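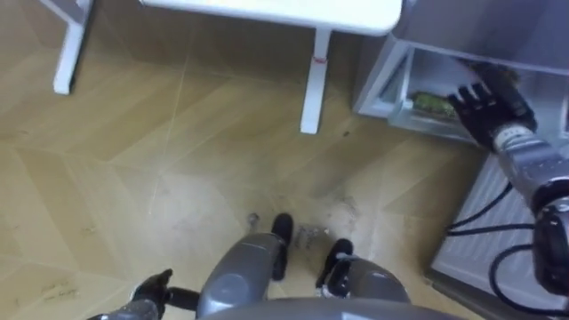
A zigzag floor, with a patch of dust and crumbs that could do with a broom.

Does cold food really last longer, or do grown-ups just like saying "shut the fridge"?

People tell you a lot of things about kitchens. Some are true and some are only things that people say. We are going to check a few of them, and you should feel free to doubt us as well.

Claim one: the fridge keeps food fresh.

Partly. A fridge can't make old food new again. Food goes bad when tiny living things called bacteria and moulds grow in it, and most of them grow slowly in the cold. Slowly is the important word. Leave something like that long, green, bumpy vegetable in a fridge for long enough and it will still go soft in the end.

Is it a cucumber? It might be. It could also be a bitter gourd, a cousin of the cucumber that is eaten in many countries and tastes just as its name warns you. Looks alone won't always settle it. One taste would!

Claim two: leaving the fridge door open cools the room down.

No, and this one fools plenty of adults. A fridge doesn't make cold out of nothing. It takes heat from inside its box and pushes it out into the room. With the door open, the heat it pushes out drifts straight back in, and the motor uses electricity the whole time, which adds a bit more warmth. A room with an open, running fridge in it ends up warmer.

Claim three: if food falls on the floor, you have five seconds.

Who was holding the stopwatch? Bacteria can't count. Wet food picks things up faster than dry food, and longer is usually worse than shorter, but some can move across straight away. Look at the fluff in the picture at the top and ask if you would like any of it on your toast.

Dust, by the way, is a mixture. It has threads from clothes in it, bits of soil, crumbs and flakes of skin. You may have heard that house dust is nearly all skin. We'd like to see the proof, because it changes from house to house and depends on who lives there, what they wear and if they wipe their shoes.

Claim four: a zigzag floor is stronger than a plain one.

Perhaps. Floors like this are called herringbone or chevron, and people mix the two up all the time. In herringbone the ends of the pieces are square, and each one butts up against the side of the next. In chevron the ends are cut at a slant, so they meet in a neat point. Locking the pieces together at angles can help them stay put, but what is underneath matters a great deal too. Plenty of people pick the pattern just because they like it.
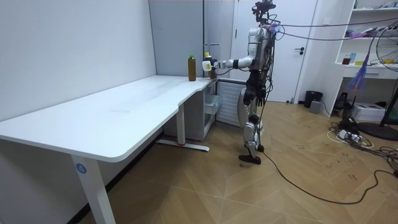 Two bottles on the white desk, one with a green cap and a smaller one with a yellow cap.

Claim five: you can tell what is in a bottle by its cap.

Don't believe it. A green cap might be on one sort of thing in one shop and something quite different in the next. In some places milk caps follow a colour code, but there is no rule for every bottle in the world. Read the label. If there isn't one, or you can't read it, leave the bottle shut and ask — even if you feel sure.

Brown bottles are a bit more interesting. Brown glass or plastic blocks some of the light, and light can spoil certain drinks, oils and medicines. So the colour may be doing a job. It may also be there because somebody liked brown.

Try it yourself

You need 2 slices of cucumber and 2 clean saucers. Put one saucer in the fridge and the other on a shelf out of the sun. Look at both after 10 hours and draw what you see. Don't eat either of them afterwards.

Did the slices come out the same? Then write that down. A result you didn't expect still counts, and so does a dull one.

Written by Dede Aidoo for the Wancombe children's pages. Next one in September: do onions have to make you cry?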